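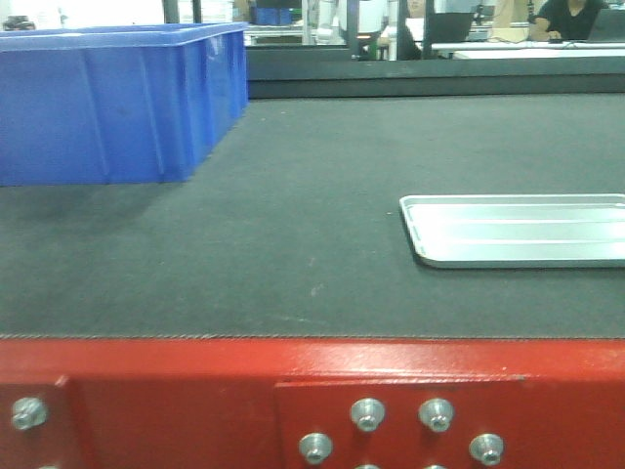

Handout 5: The frame, the bolts and what you can trust

Shared workshop course, second block. Notes by Nnamdi Haruna. Read before the evening session and bring a pencil, as I will be asking for your own numbers and I don't want mine back.

1. Where we left off

Last time we bolted the base down and declared it rigid. I would like you to stop using that word. Everything bends. The useful question is how much it bends with the arm stretched all the way out and something in the grip, and whether that amount matters for the job you have picked. If the job is moving parts from a bin to a tray, you can get away with a lot. If the job is pushing a pin into a hole, you can get away with almost nothing.

The Kalent build guide, which several of you have been following at home, says a steel base "eliminates flex." It does no such thing. The guide shows one photo of a base and gives no measurement of any kind. I have nothing against the guide otherwise. The wiring chapter is good.

2. Mounting plates

A raised plate on a painted steel frame looks very solid. Before you believe it, think about what is under the bolt heads. Paint is soft. You tighten a socket head bolt onto fresh paint, it feels great, and later the paint has crept out from under the head and the bolt is holding less than you think. The bolt hasn't turned. A mark drawn across the head and the plate will still line up perfectly, so the mark tells you about rotation and nothing else.

What to do at home:

Scrape the paint off where the plate meets the frame. Bare metal on bare metal, wiped clean.
Tighten in a cross pattern, half tight first, then full.
Run the arm for a session, let it sit, then check every bolt with the torque wrench again.
Write down which ones moved. "All fine" is not a record.

People ask about thread locker. Use it if you like, but only after the second check. Glue on a badly seated bolt gives you a badly seated bolt that is harder to get out.

3. The work surface

We use a dark, textured surface. There are good reasons for it and one bad one. The good reasons: less glare into the camera, and light-colored parts stand out. The bad reason is that it looks like the surfaces in the videos. Dark parts on a dark surface are miserable to detect, and if your project is sorting black plastic clips you should cover the thing with light card before you write a line of code.

Shiny things need the same suspicion. A metal tray with a raised lip is easy for a person to see and easy for software to get wrong, because the lip throws a highlight on one side and a shadow on the other. Glossy red paint does it too. Two of last term's projects reported "finding the tray edge" when they had found the shadow beside it. Move your lamp and run the detection again. If the tray seems to travel when the lamp does, you have your answer.

Bins are a different problem. A deep bin with a thick rim is something to hit. Put the rim into your collision model, at its full width, and don't model the bin as a thin-walled box. Ribs on the outside count as well.

4. The repeatability test

This is the exercise for the block. The Hlongwane controller sheet you were given claims a repeatability figure on its front page. Ignore it until you have your own.

Step one. Tape a square of paper to the surface and fix a pen in the gripper, with a light spring behind it so it doesn't dig in.
Step two. Teach a single point. Drive to it from the home position and make a dot. Do this 9 times.
Step three. Fresh paper. Same point, but approach from the far side each time. Another 9 dots.
Step four. Measure the widest spread on each sheet, then the distance between the middles of the two groups. That last one is your backlash, more or less, and it is the number the sellers leave out.

Repeat with the arm at full reach. I expect the result to be worse, and if it is better I would look for a mistake in the measuring first.

A note on sample size. Nine dots is few. The Jemard group once did 134 on one point over an afternoon, and the cluster drifted steadily as the motors warmed up. You would not see that in nine. So write the time of day on each sheet, and say whether the motors had been running.

5. Software claims

The Preka planner is free and I recommend it, with a caution. Its preview shows a clean path through a tidy model of your bench. The model contains what you typed in. It does not contain the post you forgot, the cable you added in December or the laptop somebody left within reach. Run every new path at low speed with a hand on the stop button, including paths you have run before if anything on the bench has moved.

For the next session

Both sheets of dots, with times.
Your bolt record.
One claim from a manual or video that you tested yourself, with the result. It can be a boring claim. I would prefer one that held up, as I haven't seen many.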